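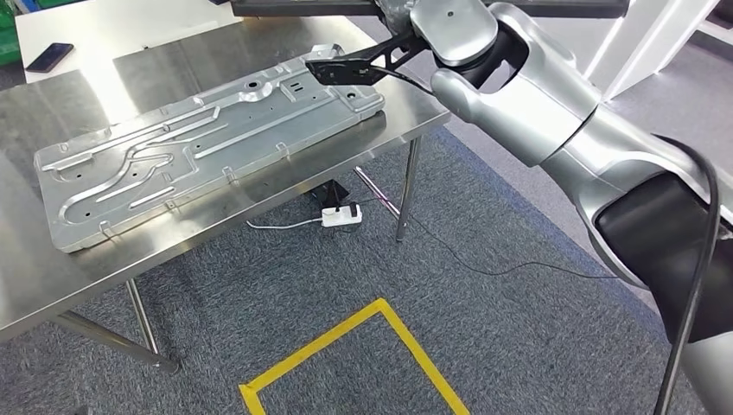
Fig. 4. Arm with gripper at the upper corner of the panel, station table.

Category: Manuals and Guides > Panel Station > Daily Operation

4. Working at the panel station

4.1 Who this section is for

This section is for the persons who handled the panels by hand before the arm was installed in the Lukley hall, and for new colleagues who start directly with the arm. You do not need to know programming. If the program must be changed, ask Pylyp Kovalchuk.

4.2 What is changed in your work

Before, one operator lifted each panel, turned it and carried it to the inspection rack. Now the arm does the lifting and the turning. The operator prepares the table, looks at the panel, starts the cycle and decides if the part is good. The decision stays with the operator. The arm does not measure the ribs and does not see a scratch.

The work is lighter for the back, but it asks more attention for the eyes. For this reason the rotation was made shorter in May. You stay at the station for two hours and then you change with a colleague from the packing line.

4.3 Before the first panel

1. Read the shift notes of the previous operator. Open points are written on the first page.
2. Look at the gripper fingers. Small chips of metal on the inside of the fingers will mark the panel. Remove them with the soft brush, with the arm in hold mode.
3. Follow the cable on the outside of the arm with your eyes, from the elbow down. It must hang free and must not be twisted.
4. Wipe the table top with a dry cloth.
5. Stay outside the yellow tape on the floor when the arm is enabled.

CAUTION: Hold mode is not the same as power off. In hold mode the motors are still under voltage. For any work with tools on the gripper, use the main switch and put your personal lock on it.

4.4 Running one panel

1. Set the arm to hold mode.
2. Lay the panel flat on the table, with the raised ribs up and the bent tabs down. The round boss with the center hole goes to the end where the gripper comes.
3. The panel may lie diagonal. The program accepts an angle of up to 18 degrees from the taught position.
4. Step back behind the tape and press Enable.
5. Press Cycle. The gripper moves first above the corner of the panel and waits there for 7 seconds.
6. Use this time to check that the fingers are over the edge of the sheet and not over a hole or a slot. If you are not sure, press Hold. There is no penalty for pressing Hold and it is not counted in the shift report.
7. Press Confirm. The arm closes the gripper and lifts.

NOTE: The speed is limited to 800 mm per minute during the approach. Do not ask for a higher value to recover lost time. Sanne Verstraete has agreed this with the planning office in Plultthorpe, and the daily target was lowered to match.

4.5 If the arm stops by itself

1. Read the code on the pendant and write it down before you clear it.
2. Code 17 means that the gripper did not feel the sheet. Put the panel again in position and repeat from 4.4, step 4.
3. For all other codes, call Elīna Kazlauskienė or the technician on duty.

CAUTION: Never pull the panel out of the closed gripper by hand. The edges of the sheet are sharp. Gloves are obligatory, also for visitors.

4.6 Suggestions

Remarks about the station can be written in the shift notes or given to Gladys Minja. Steps 5 and 6 of section 4.4 come from such remarks by the operators of the evening shift. For end of shift and cleaning, see section 5.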